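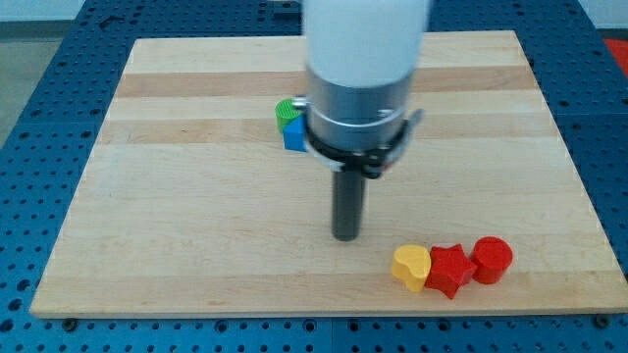
Wooden board and colored blocks.

Food for a day of city sightseeing: preparation and packing

By Ohemaa Kwofie, March 2018

We use cookies to remember your settings. Accept | Manage

These notes cover a full day of walking and driving between monuments and museums, with one cold meal carried for two people. They assume a home kitchen and a soft-sided cooler that fits behind a car seat.

Water. Fill two 700 ml bottles per person. Freeze one of each pair overnight, lying on its side, with the top fifth left empty for expansion. The frozen bottles serve as ice packs in the morning and drinking water in the afternoon. Wrap them in a dish towel if they will touch bread.

Sandwiches. Use a dense loaf sliced the day before. Spread butter to the edges on both slices so that wet fillings do not soak through. Pack tomato and cucumber separately and add them at the stop. Wrap each sandwich in parchment, then foil.

Cold items. Chill everything in the refrigerator overnight before it goes in the cooler. Keep it at 4 °C or below — a cheap dial thermometer clipped inside the lid is enough to check. Cooked rice and egg dishes go at the bottom, directly against a frozen bottle. Open the cooler once, at lunch, and discard any cold food left over after that.

Snacks. Weigh out 80 g of nuts or dried fruit per person into small screw-top jars. Chocolate is a poor choice for a parked car in any season. Many museums do not allow food past the coat check, so keep the jars in an outside pocket where they can be handed over quickly.

Weight. A day bag packed with lunch should leave room for a guidebook and a light jacket. I weigh the empty bag first on a kitchen scale and reject anything over 500 g.

Cleaning up. Rinse bottles and jars the same evening and dry them upside down with the lids off. Wipe the cooler lining with a teaspoon of baking soda in warm water, and leave it unzipped overnight. Odor in the seams usually comes from zipping it up damp.

Shares: 80 | Comments: 4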